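Tallerport wallpaper works open day - my write-up

I've been meaning to get to the Bhardwaj works open day for years, and every year something got in the way (last time it was the gearbox). This year Archana rang me and said she was driving down regardless, so I threw a hat and two muesli bars in a bag and off we went. It's a long haul if you don't like the coast road, and I don't, but Archana Vishwakarma drives like she's on rails and we were in Tallerport before the bakery had sold out of vanilla slice. If you go, get one. They also do a decent pie.

Parking is in the paddock behind the works. It was gold coin donation and dead easy, though the ground is lumpy and you'll want proper shoes. Entry for the tour was extra and you had to put your name down at the front table, which is where we first ran into Dwynwen Prosser, who led our group. She's worked there since she left school, first on the trimming bench and then in the colour room, and she can look at a grey and tell you which other greys are in it. I am not exaggerating. My friend held up her shopping bag as a test and got a full breakdown.

I should say I'm no expert. I hung my own hallway in a botanical print that doesn't quite meet behind the door, and that's my whole qualification! But I do love old patterns, and damasks most of all, and this is one of the few places I know of that will still let you stand next to the press while it's going.
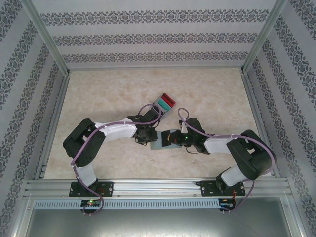
The colour room

We started in the colour room, which smells like a kindergarten. Everything is mixed by hand in tubs and then brushed out on a strip of the actual paper and left to dry, because the wet colour lies to you. Dwynwen had a row of strips pinned up from the morning and asked us to pick the one that matched an old sample. I got it wrong. So did everyone except a boy in a footy jumper who got a free offcut and looked mortified.

The bit I found most interesting was the talk about greys. People come in wanting grey because they think it's safe, and then they hang it in a south-facing room and it goes blue, or put it near a red carpet and it goes green. Her advice was to tape up a big piece (bigger than you think you need) and look at it at breakfast and again with the lamps on. I've since done this at home with three offcuts and she's dead right, the one I liked best in the shop looks like wet cement after tea.

There was also a long discussion about paste which I won't repeat in full. Short version: don't mix it thin to make it go further.

From there you go through a plastic curtain and down a ramp to the pattern store. It's cool in there, which was a blessing. The rollers are on racks up to the ceiling, all tagged, and the pattern books are in flat drawers underneath. The oldest book has 525 patterns in it and the full register now runs to 1,245, counting the ones that were drawn up and never printed. We got to turn the pages ourselves with clean hands. Pattern 527 was the first one added after the old book was closed and retyped, and it's a horrible thing with pheasants. Archana wants it for her loo.
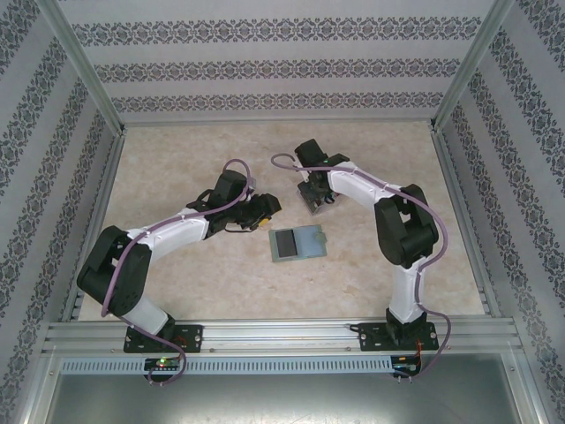

Banded damask in dark grey on a pale grey ground.

I asked why so many damasks are set in bands instead of an all-over repeat, and it led to the best conversation of the day. A banded design is forgiving in one way, as the eye runs along the band and doesn't go hunting for each little motif. But it's merciless in another - if your first drop is out of plumb the bands step down at every join, and by the corner you're looking at a staircase. Corners are where it all comes unstuck anyway. Old houses don't have square ones, and a band that lands nicely on one wall has to be carried round to the next or you'll see it from the doorway forever.

The trick they teach is to snap a level line right round the room before you open a single roll, and to hang to that line and ignore the ceiling. I wish I'd known that before my hallway! A man in our group said he'd always measured from the skirting and there was a bit of a silence.

Lunch was a sausage sizzle out the front, with onions, and a very good lemon drink. There were a few trade stalls along the fence too. Drirell had their smoothing brushes and seam rollers out at open day prices, and I bought a seam roller I didn't need. Lumico had the lamps, and they'd set up a dark little booth so you could see one paper under different globes, which tied in nicely with the morning. The queue was long but it moved.

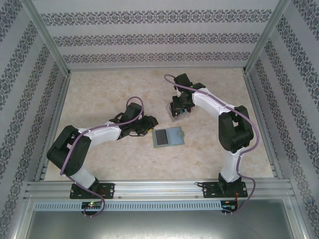

This page last changed: 04/01/2009

After lunch they ran the press. You stand behind a yellow line and you can't hear a thing, so Dwynwen does it all with her hands, pointing at whichever roller is laying down colour. It's quicker than I'd pictured. The ground goes on first and gets dried in the long loop overhead, and then the pattern goes down on top, and out it comes at the far end looking like something from my nan's front room. One of the operators tore a length off and passed it round and it was still warm. I've kept my bit in the glovebox, I don't know why.

They also had a small display of papers that went wrong, and I could've spent an hour there. Colours out of register so every leaf has a ghost, a stripe that wanders off sideways, a marbled paper where the veins all came out salmon. Some of it I'd happily hang. You can't buy it, I asked.

The shop was the usual scrum by the time we got there. Single rolls and ends of runs go cheap but check the batch number on each one, as two rolls from different batches will not match, whatever the label says. I came home with 2 rolls of a cream and a bag of offcuts for drawer liners. Archana bought a great deal more than that and I had a tube of something across my lap the whole way back.

Things I'd do differently: go on the early tour, take water, and bring a photo of the room and the measurements of the walls. I'd written mine on the back of an envelope and left it on the fridge.

They told us the next one will be in April, when it's cooler, and bookings go through the works office.

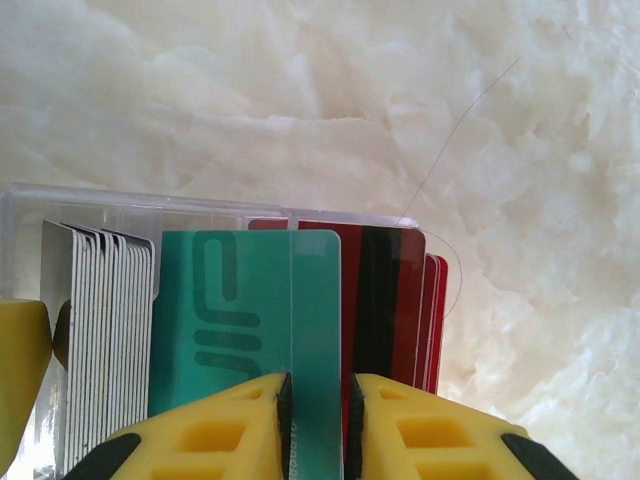 A few people have asked: do you have to book for the tour, or can you just turn up on the day?

You can turn up and put your name down at the front table, but the early tours fill fast, so ring the office beforehand if you've a long drive. The shop and the stalls don't need a booking at all.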